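Bedroom Furniture Care - Frequently Asked Questions

Which models does this page cover?
Varnished wood headboards with an upholstered panel, and the bedside tables sold with them. For the Isavgate slatted range see the separate page.

How often should the frame be wiped?
Every 2 weeks in normal use. Dust settles on the curved molding first.

What kind of cloth?
Soft, lint-free, folded to at least four layers. Refold when a face shows gray marks. Microfiber up to 300 gsm is suitable.
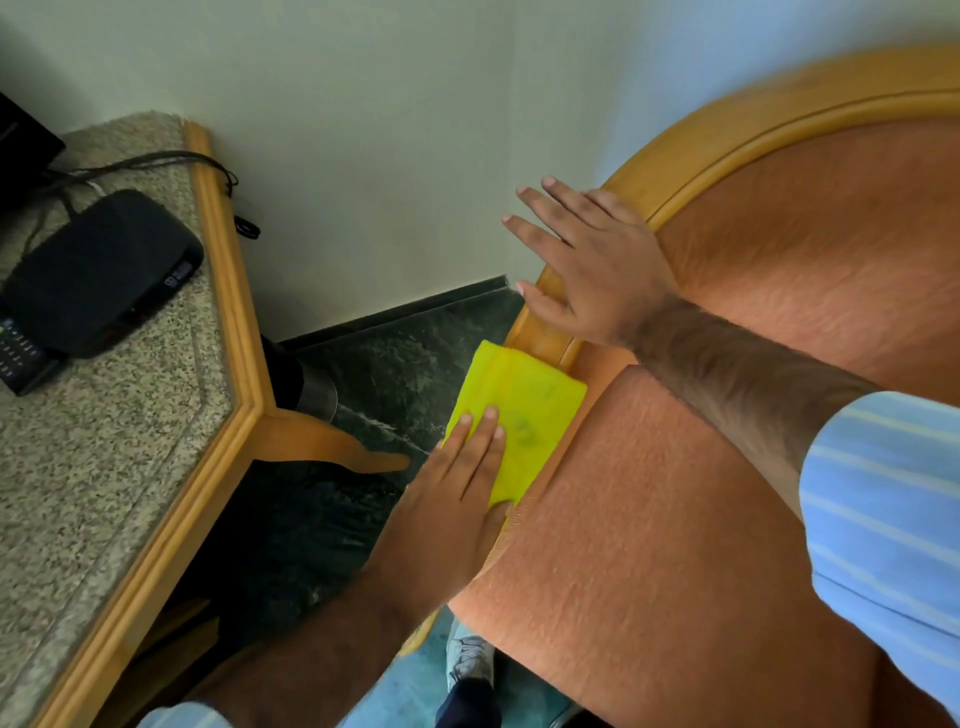 Text: Maeve Quinlan | Product Care, Tindville | Updated 18/05/2018

Can I use the same cloth on the fabric panel?
No. Residue from the wood transfers to the weave. Vacuum the panel with a brush attachment at low suction, then spot clean with a white cloth and plain water.

How do I clean the joint between wood and fabric?
Keep one hand on the frame and run the cloth along the wood, parallel to the edge. Do not push the cloth into the joint - moisture held there will lift the varnish.

Is furniture polish safe?
Wax-free polish only, and only on the wood. Silicone sprays void the finish warranty (form 211).

What about granite bedside tops?
Water with a drop of dish soap. No vinegar. Dry the wooden edge trim right after.

The headboard touches the wall. Is that a problem?
Leave a gap of about 32 mm where the bolts allow it. Spacers are available from the parts desk, attention Idrisa Lukumay.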